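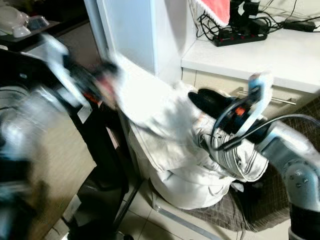
White garment over the plaid chair, gathers visible

Pleats or gathers on old white cotton?

skerent86
Posted 28 October 2021
OK sewing people, I need opinions! I've gone completely down the hole of copying old work clothes and I love it. My question is how to handle fullness at a seam. I've been running two rows of long stitches and pulling them up, and it looks so soft and lovely, but after a wash it all goes to mush. Do you press yours into little pleats instead? I'm using plain white cotton from Bastix, pre-washed twice.

Yuxi Liao
Pleats, every time! Small ones, pinned flat, basted by hand, then stitched. I did a smock this way in February and it has been through the machine more times than I can say and still looks crisp. It takes forever but it's such a nice evening job with the radio on.

mao_threads
Gotta disagree with Yuxi. Pleats are great on a smock, but on anything you bend and sit in they fight you. Gathers move with you. The mush is probably your stitch length. Try three rows instead of two, closer together, and leave the middle one in. Game changer for me!!

Yuxi Liao
Leave it in? Doesn't it pop the first time you sit down?

mao_threads
Not with decent thread. I get the big Ullia cones and I haven't popped one yet.

skerent86
Ooh, three rows, I'm trying that tonight. Also, how much extra width do you all allow? I went with double and it felt like a lot of cloth to cram in.

Chunhua Lü
Double is right for thin cotton. For anything heavier I drop to one and a half. And please, please do a sample first! I cut a whole skirt once from a 200 cm length and had to pick every stitch out.

old_buttonhole
Is this meant to be a copy of a particular date? There's a pattern going around labeled 1703 and I don't believe it for a second. The sleeve is all wrong.

skerent86
No date, just "old-ish" and comfy, haha. But now I want to see that sleeve.

old_buttonhole
I'll start a new thread for it. Bring snacks.

Yuxi Liao
Still team pleats. Post your sample when it's washed!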